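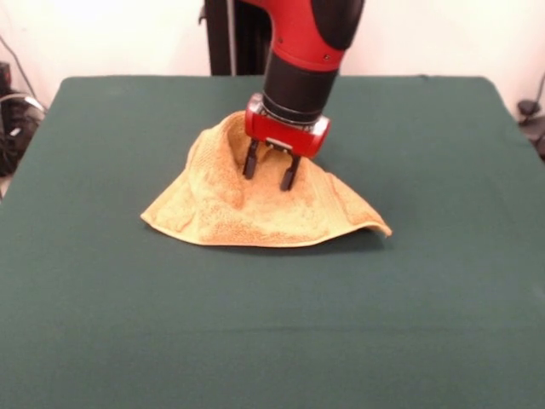 Two nights in Juturstead at the end of the month, travelling by train from Junska, and I'm after advice on where to stay and whether the old town is worth a full day. The guidebook gives it 300 words and spends most of them on the drains. I'm also told the cheaper guesthouses don't supply towels, so I'd be bringing my own: a tan one, much like the one crumpled on the green cloth there, and nearly as elegant. Is it true, or can I save the space for cheese on the way home?
— slowtrain_sal, September 16, 2019

Replies

gatepost: Stay inside the walls if you can. The lower town is cheaper but you'll climb the hill every time you want a coffee, and the steps were laid by someone with a grudge. One full day is plenty. Do the ramparts first, then the salt market, then sit down.

mildly_lost: Disagree with gatepost, as is traditional. The lower town is where people live and where the food is. Inside the walls you pay double for soup and get a view of other people paying double for soup. I stayed by the river in August and the hill did me good.

gatepost: You complained about that hill for a fortnight on the other thread.

mildly_lost: It did me good afterwards.

harbourmoss: On towels, it varies. My place by the river gave me one the size of a napkin and charged for it. A plain square of terry spread out flat takes up more room than you'd think, so roll it. 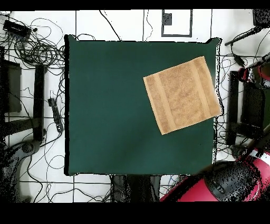 Getting there

tuppence_ha: The train from Junska is the nice way to come, but check which one you're on. The fast one stops at Juturstead. The slow one stops at everything, including a field, and you change at Prinura, where the buffet closes at 7 whatever the timetable is up to. Sit on the left for the gorge.

gatepost: Right-hand side for the gorge.

tuppence_ha: Left going, right coming back. I have done this more often than I've been to the dentist.

slowtrain_sal: Thank you all. Is the walk from the station manageable with a bag?

harbourmoss: Yes, if you ignore the signs. They send you round by the ring road for the benefit of lorries. Go straight over the footbridge and follow the river wall. The 9 bus also goes up to the gate, though it keeps its own hours.
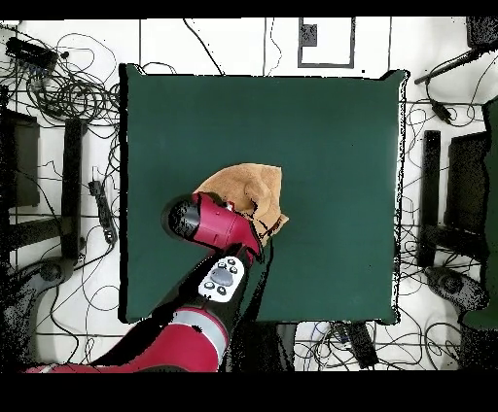

Is Maldonado worth the detour?

slowtrain_sal: Last question. Someone at work swears by the abbey at Maldonado. It looks like an hour each way by bus.

mildly_lost: Go. It's 600 years old, it's quiet, and the cloister garden is the best thing in the valley.

gatepost: It's a wall and a gift shop. The rest fell down.

mildly_lost: The wall is very good.

tuppence_ha: With only two nights I'd leave it. The last bus back goes early and there isn't much to eat once the gift shop shuts, unless you like fudge.

slowtrain_sal: I do like fudge. Booked by the river, towel packed, still undecided on the wall.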